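4.2 Building and rehearsing the door task

The arm was put together in a shared workshop in Jumlow, on a bench we had for two evenings a week, and that schedule shaped nearly every choice in this section. A door is a wonderful test for a home-built arm. It is heavy enough to punish a weak shoulder joint, it swings along a path the arm cannot argue with, and every house has several of them. We wanted to try it long before the last printed parts were fitted, so we rehearsed in simulation first.

The base plate and shoulder bracket follow the open Virkov drawings with 4 changes, all of them to suit the hand tools on site. The largest change was to the wrist, where we moved the camera mount to a short bracket beside the last joint. The motor driver board, which we named Ngubane, sits under the base plate and takes its commands over a single cable. We are very fond of this board – it survived a reversed plug on the first evening and has run without a fault ever since.

For rehearsal we used Hostodel, a small simulator written by one of us for an earlier project and extended here with hinged objects. Each world holds one door, a wall and a floor. The surfaces are drawn from a folder of textures and mixed freely, so the door may have deep panels or none at all, and the wall may be plain or strongly patterned. We encourage other home builders to be bold with this step. Our first worlds had flat gray walls, and the edge finder learned to treat any strong line as the side of a door. Once patterned walls went into the mix, that mistake became rare, and watching the finder lock on to the correct edge was one of the real pleasures of the project.

Close views deserve special care. When the camera comes near the door, a single panel can fill most of the view and the handle may be of little use as a landmark. The finder then has to work from the outer stile and from the place where wall and floor meet (Figure 4). We kept such views in the training set and gave them the same weight as the wide ones.

In all we ran 165 rehearsals in Hostodel. The planner reached a usable starting pose in 113 of them. Most of the remaining runs began with the camera tilted and very near the door, and a slower approach speed helped with these more than any change to the finder did. The same speed limit was then copied to the real arm, where it also made the shoulder much quieter – a welcome gift to the people at the next bench.

Related items
Low-cost shoulder joints for bench-top arms
Hinged objects in small simulators
Notes on wrist camera brackets
Texture mixing for indoor edge finding
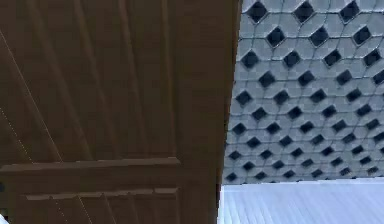
Figure 4. Simulated close view of a brown panel door against a patterned wall.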